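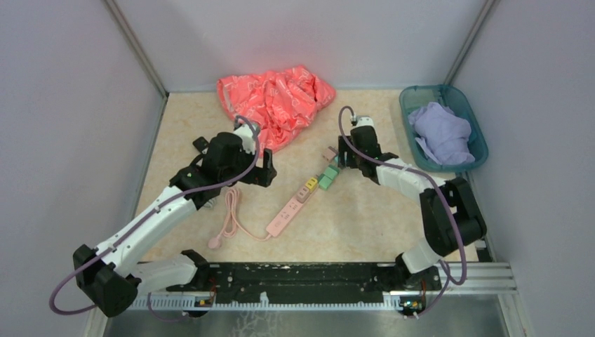
December 18, 2021
Returns bench, Kuvthorpe

Start with the plugs, as that's where the time goes. The strips come back from rental with whatever the customer left in them, and the old way was that one person pulled everything, sorted it, coiled the cables and put the strip on the rack for the electrical check. Cell 2 is supposed to take the pulling and sorting. The check stays with a person. Management at Jakubowski asked again whether that could move too and I said no again. Anyone who gets the same question can send it to me.

Spent the morning on grip order. The arms do better when one holds the body of the strip down and the other pulls, so I've dropped the routine where a single arm does both. It needs more rail time and the two have to wait for each other, but a strip that isn't held just gets dragged around by its plugs. Small plug tops at the end of a strip are the easy case. Cube chargers side by side are the bad one, because the fingers want a gap and there isn't any. For now the rule in Tunel is to go for the outermost cube first, then come at the next one from the side that has opened up. If the first pull fails twice, the job is flagged and goes to the bench.

Cloth is still separate. Bags and wipes come in with the electrical stuff and have to be out of the way before the cables can be handled. Sipho wants them lifted out first every time. I want them moved only if they cover something. We left his version running in Tunel and mine in the test branch and we'll look at both next week.

Log since April stands at 2,111 items handled in the cell. I'm writing that down here so people stop quoting the number from the slide, which counted the trial bin twice.
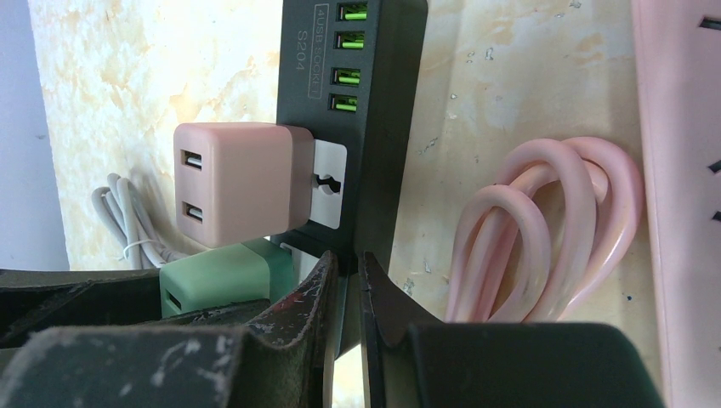 Wrist view settings: left the exposure where it was. Lit USB ports pull the plug finder off target and it tries to treat a port as a thing to grab. Masking by color works but I don't like it, as the next strip model will have a different color and we'll be back here. Better to teach it that anything flush with the body stays where it is. Asach have said they can retrain on our pictures if we send 50 labeled ones. Sipho and I will label them between us. Please don't give this to the evening shift as a filler job.

On the people side. We had the talk with the bench crew at the end of the shift. Main points as I took them down:

Nobody's hours change before the new year. After that, one person per shift covers the cell and the check rack together. The pay grade for that is not settled and I was asked not to guess, so I didn't.

The crew miss the pulling less than I thought they would. Sore thumbs and wrists were mentioned by most of them. What they don't like is being called over only when something is stuck. You get the worst strips all day and none of the plain ones, and the pace feels broken up. Fair point. I've changed the flag so that it holds jobs in a queue and calls once, with a delay the operator can set.

They also want to be able to stop the cell without filling in a reason. Agreed on the spot. The reason box is now optional and can be filled in later by whoever restarts it.

Coiling came up. The older hands coil a cable in a way that doesn't kink and they'd like the cell to leave cables loose for them instead of bundling them badly. I'm fine with that until we have something better.

To do:
Fingertip pads, check wear and order a spare set.
Cable clip on the left arm, look at the slack at full reach.
Send Asach the labeled set.
Write up the stop rule on one page and put it by the cell door.
Ask Jakubowski for the pay grade answer in writing.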